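Keeping a Two-Arm Cell in Tune

By Eoin Geraghty

The bag cell at Casska's Uvircombe site has two arms, a carpeted floor and a wall with one adhesive hook on it. It has no fence and no conveyor. Its job is to handle black plastic trash bags, some hung on the hook and some on the floor, and the job is harder on the hardware than the weight of the bags would suggest.

Sidra Bangash runs the cell. Haris Bugti looks after the arms and grippers. Between them they have worked out a setup and service routine that fits on two sheets of paper, plus a notebook where everything that goes wrong gets a line. The first entry in the current notebook is dated 7/31/20 and reads, in full, "left finger, outer screw, again."

Film is a poor material for a gripper. It has no fixed shape and it shines, so the head camera sees highlights where it wants edges. It also slides between the fingers at low force and stretches at high force. Bangash set the closing force by trial, starting low and going up one step at a time until a bag could be lifted by its neck and held. She then backed off one step. The setting has stayed there except when finger pads were changed.

The mount heights were a longer argument. With the arms mounted high, the elbows stayed clear of the floor but the grippers came down on a bag almost vertically and pushed it flat. With the arms low, the fingers could get to the side of a bag, but the reach to the hook suffered. The present position favors the floor work. Both arms come in low and angle up toward the wall, and the wrists do the rest.

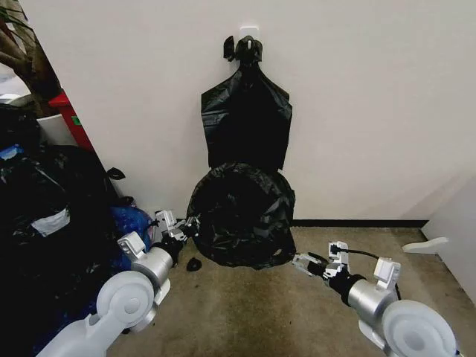 Setting the zero

Every session starts with the joints. Each arm is driven to its rest pose, and the joint readings are compared with the values on the first sheet. A small difference is written down and left alone. A larger one means the arm is powered off, moved by hand to the reference marks and zeroed again. Bugti does this one joint at a time, base first, and will not be talked to while he does it.

The camera is next. A flat printed target goes on the wall beside the hook, and each gripper is sent to touch its four corners. If one arm misses and the other does not, the fault is in the arm. If both miss by the same amount in the same direction, the camera has shifted on its bracket. Before this check was added, Bangash spent most of a November week adjusting a right wrist that had nothing wrong with it.

The hook gets its own test. An adhesive hook creeps under load, and a few millimeters of creep is enough to send a gripper into the wall. Its position is measured from a pencil line, and the hook is replaced when it has moved by 3 mm. The wall is wiped with alcohol and left to dry before the new one goes on. Bugti tried a screwed hook for a time. It never moved, but a snagged bag then pulled on the arm until the wrist faulted, so the adhesive type came back. It lets go first.

Where the two grippers meet

Most of the wear comes from work done with both hands close together. Opening a bunched bag or drawing its rim apart calls for one gripper on each side of the same piece of plastic, with the fingertips a short distance from each other. The motion software, supplied by Hsiao, keeps a clearance zone around each gripper. Set the zone too wide and the hands stop before they reach the bag. Set it too narrow and the finger housings knock together.

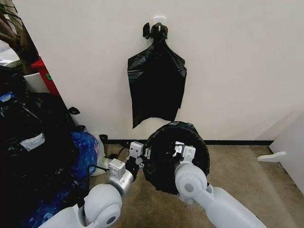
Both grippers converge on a bunch of black plastic below the hanging bag.

The knocks are light, but they loosen screws. Bugti marks each screw head on the housings with a paint line that runs onto the plastic, and a broken line means it has turned. He refits with a medium thread locker, and never the strong grade, which takes the insert out of the plastic the next time the screw is removed.

Pads and cables

Finger pads are changed every 1000 cycles whether or not they look worn. A glazed pad looks fine. The cycle counter stood at 1217 at one change last winter, and the notes from the days before it are a list of dropped bags. Both pads on a gripper are changed together, and the closing force is set again from the bottom.

Cables are checked by hand. The loop at each wrist should be long enough for full rotation and short enough that it cannot catch a tie flap or a fold of film. Bugti turns the joint slowly through its range with the power off and feels for tension at both ends. He also runs a dry cloth over the housings and inside the fingers, as film leaves a fine dust that collects around the screws.

The full routine takes 26 minutes when nothing is out of place. Jolán Bognár, who wrote the second sheet, wants the camera target fixed to the wall for good, to save handling it. Bangash is against it, on the grounds that a permanent target would sit where bags swing. For now it goes back in the drawer with the spare hooks and the thread locker.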